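Storing and Caring for Small Painted Pieces 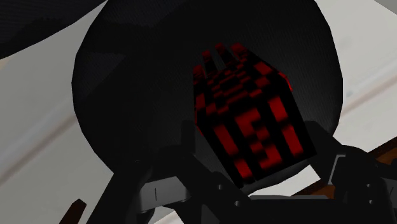 A cube in black and deep red.

Small painted things get ruined in storage more often than in use. Game pieces, craft blocks, drawer knobs waiting to go back on, the odd ornament. Most of the damage is paint sticking to paint, or corners knocking together in a tin.

Let the paint cure first
Dry to the touch is not cured. Acrylic craft paint needs a few days in a warm room, and enamel needs a good deal longer. Press a fingernail into a spot that won't show. If it leaves a mark, leave the piece out on a rack. Dark colors seem to stay tacky longest, probably from the extra coats.

Pick the right box
Egg cartons work for anything up to the size of a walnut. For larger pieces I use a shallow hardware organizer with movable dividers. Mine has 11 compartments and came from a closing-down sale. Line each one with plain cotton or acid-free tissue. Keep away from:
Bubble wrap, which leaves rings on gloss paint
Newspaper, which leaves ink on pale colors
Soft vinyl pouches, which can stick to the finish over a hot summer
Rubber bands

Don't stack more than one layer deep unless there is a sheet of card between the layers.

Where to keep it
A closet shelf inside the house is best. Attics get too hot and basements too damp. If the basement is all you have, put the box in a lidded plastic tub with a silica gel packet and keep it off the floor – 6 inches is enough in most houses. Change or dry out the packet every November, when the heat comes on. The color-changing kind can be dried in the oven at 225 degrees, but read the packet first, as some of them will melt.

Cleaning
Dust with a soft makeup brush. For finger grease, use a cotton swab barely damp with water and one drop of dish soap, then go over it again with clean water and dry it right away. Test the underside first. Red is the color most likely to come off on the swab, so go lightly and stop if you see any pink. Skip glass cleaner and rubbing alcohol altogether.

Chipped corners
Touch in the bare spot with a toothpick, not a brush. Thin coats, an hour between them. Four is usually plenty. Finish with a matte or gloss varnish to match the rest of the piece.

Olga Torres wrote in to say she keeps a dab of each leftover color in a contact lens case, labeled on the lid. It holds for a few weeks if the caps are screwed down tight. After that the paint goes rubbery and you'll have to mix it again.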